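From: Birutė Kuusk
To: Gusside quilters list
Date: 19 Apr 2021
Subject: Re: Washing the backing fabric first, or not?

Hello all,

What a lovely pile of replies to come back to! I've been off the list since my sister's visit and it took me two cups of tea to catch up. I want to go back to something Marjorie wrote, so I'm pasting it in.

> I have always washed every yard before I cut it and my mother
> did too, but the new pattern from Flollon says to leave it
> unwashed so the quilt crinkles up after the first wash. I have
> the navy backing cut already. Am I going to be sorry? I would
> hate for the blue to run into the cream.

Marjorie, dear, I have been on both sides of this fence. My first Sartori quilt (that's my own name for it, after the street we lived on) was made with fabric straight off the bolt, and I loved how it puckered. Then I made one for my nephew with a red border, also straight off the bolt, and he now has a pink quilt, and he is very polite about it.

So these days I go by color. Pale prints and creams I leave alone, and I get my crinkle from the batting. Anything dark — navy, red, that deep purple we were all so silly over in June — goes through the wash by itself on cold before I so much as unfold the ruler. If the piece is already cut, as yours is, I would zigzag the edges or at least pink them, or you'll be picking threads out of everything you own.

A few pictures from laundry day, navy and all:

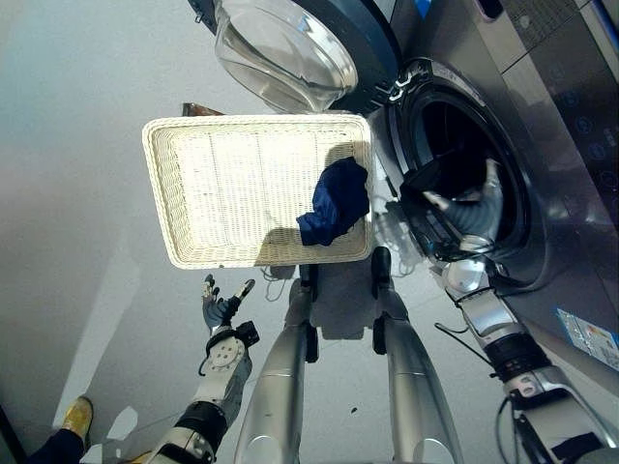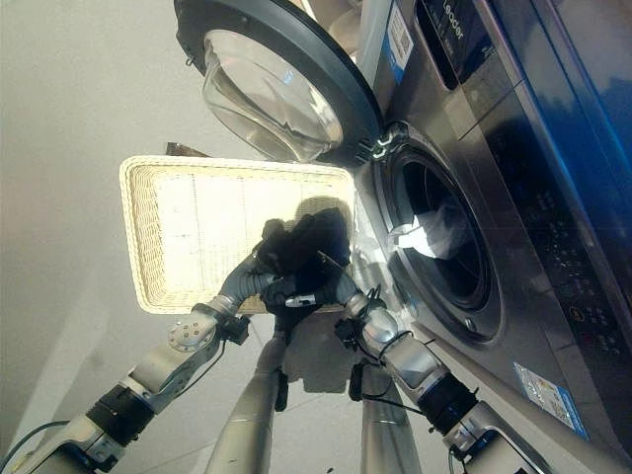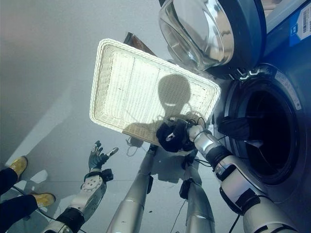
Now, about testing for bleeding, which Ines also asked about. Snip a corner from the seam allowance, wet it well, lay it on a scrap of your cream and press it with a warm iron. If there's any blue on the cream, wash the backing again and repeat the test. I had one stubborn batik that took four rounds, and I very nearly threw it at the dog.

As for shrinkage, do leave yourself extra. A good quilting cotton won't surprise you much, but flannel will, and I add a generous hand's width on every side when I use it. I learned that on the big Nellomov sampler, with 436 pieces in the top and a backing that came up short along one whole edge. I had to put in a strip of stripes and pretend it was a design choice.

One question of my own before I let you all go. Has anyone used wool batting in a quilt that's going to a college dorm? It's for my granddaughter, and I don't believe for a minute that she'll read the care tag, so I'm leaning toward cotton. But it's a cold building and wool is so light and cozy. I'd be glad to hear from anybody who has tried it.

Warmly,
Birutė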